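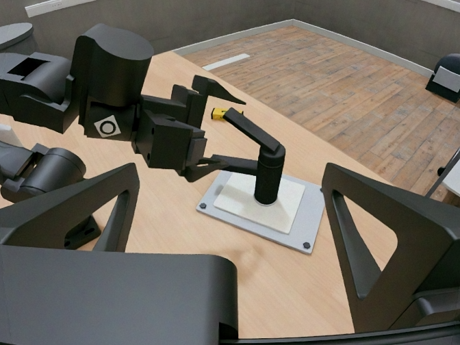
Ticket 2052
Opened: 2019-12-23
Product: Leltora simulator, two-arm bench scene
Project: Seluvau (household and shop chores)
Status: open, workaround below
Subject: Arm gets to the lever fine, then slides off when it should turn it

Hi again! I'm the one who filed the drawer ticket back in September, and I'm back with what I thought was going to be an easier chore. All I want is for one arm to take hold of the lever on the black post and swing it a quarter turn. My kid can do this with a mitten on. The arms can't, or at least they can't do it often enough for me to put it in the report, and I've now spent a whole weekend finding out where it goes wrong.

What I expected

Gripper comes in from the side with the fingers wide open, closes on the lever, wrist follows the arc, lever stops, gripper opens and backs away. Same settings I used for the drawer handle.

What I get

The approach is lovely, I have no complaints there. Then the fingers close, the wrist starts its arc, and somewhere in the first third of the turn the fingers walk off the end of the lever. The Triven controller doesn't notice a thing and finishes the whole move holding air, and then it reports success. That last bit bugs me more than the slipping. A person would feel it go and grab again.

I ran the thing 2000 times overnight with the stock contact settings and then another 2000 with the friction turned up. Both logs are attached. The second batch is better but it still isn't something I'd trust near a real door, a real valve or (my actual goal) the clamp on the drill press at the Tomić shop.

Things I've tried, in order

1. Restarted the scene and reloaded the fixture. No change. I know you were going to ask.

2. Checked that the base plate really is fixed to the table. The bolt heads are only visual, as far as I can tell from the scene file, and the plate is held by a separate joint. I deleted that joint and made a new one. Plate doesn't budge, lever still slips, so I've crossed that off.

3. Moved the little yellow and black block farther away from the fixture. I had a theory that the collision shape was bigger than the block looks and a fingertip was bumping it on the way around. Ran 16 tries with it well clear and they slipped the same way. It's just clutter, and I'd like to keep it in because a real bench has clutter on it — mine certainly does.

4. Swapped the wrist path so it turns about the post and not about the fingertips. This one helped! The fingers stay on longer, but now they're pushing more than gripping, and if the lever starts at a bad angle they still lose it.

5. Wanted to rule out the arm itself being off, so I left the lever out of it and had the arm come straight down onto the white pad on the gray plate and press. Height checks out and so does the sideways position, so I'm happy that calibration isn't the problem. Screen grab from the side of the table, with the gripper down on the pad.

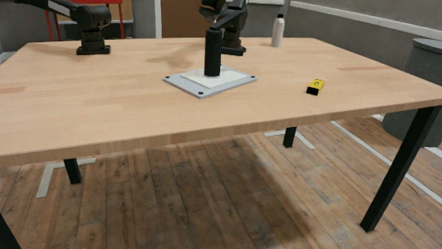

6. Lowered the simulation step size by half. Runs take forever, and the slip comes a hair later in the turn. That makes me think at least part of this is how contact gets worked out between a flat finger and a flat bar, and that part I can't fix from my end.

Workaround for now

I split the turn into two short ones with a let-go and a fresh grab in between. It's slow and it looks fussy, like somebody opening a jar they don't trust, but it gets the lever around most of the time. If anybody else on Seluvau is stuck on the same step, copy the path from step 4 and then cut it in half.

What I need from you

Is there a way to get a slip signal out of the fingers in Leltora? Even a crude one would do. If the controller knew it had lost the lever it could stop and try again, and I could quit sorting fake successes out of the log by hand.

Also, could someone tell me if the thicker finger pads from the drawer scene will load in this one? I tried dragging the file over and got a blank error box.

To the person in the last thread who asked me if these things are ready to do chores yet: pushing down on something, sure. Getting to a handle without hitting anything, pretty much, on my bench anyway. Holding on while the handle moves — not with my settings, not this week. I'd still do the dishes myself.

I'll be checking this ticket over the holidays, so please don't auto-close it like the last one. I can rerun anything overnight if you tell me which numbers to change.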